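Quinlan Bench 2: Grip Force Fault, September

Gallery from the Quinlan bench, compiled by Paraskevi Theodorakopoulos. The fault first appeared in a tableware run at 80 percent speed. The left gripper reported full closing force with nothing between the fingers, then stopped the cell. It did so 11 times in 900 cycles. 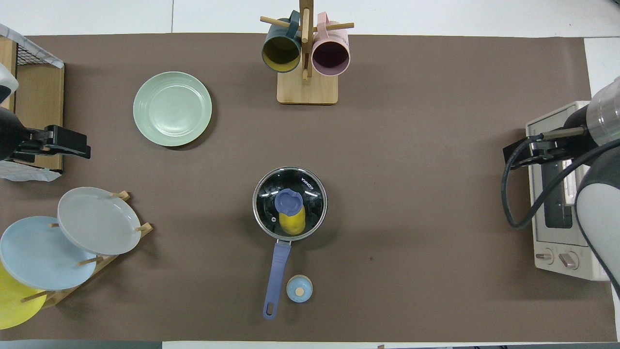 Force readings drifted upward over each shift, and the Pronditz controller took the drift as contact. The limit was set at 50 newtons, too close to the drifted zero. Lid tasks were the worst affected: the knob on the glass saucepan lid is a small target, and a false contact signal halts the fingers before they close on it. Plates standing in the rack are gripped by the rim and need a different closing width, so they have their own entry in the fault log.

Interim measures: zero the sensor before every run — gripper open, arm still — and keep the Wosis guard interlock active during resets. Helari has the sensor for inspection. Lid tasks stay suspended until it is returned.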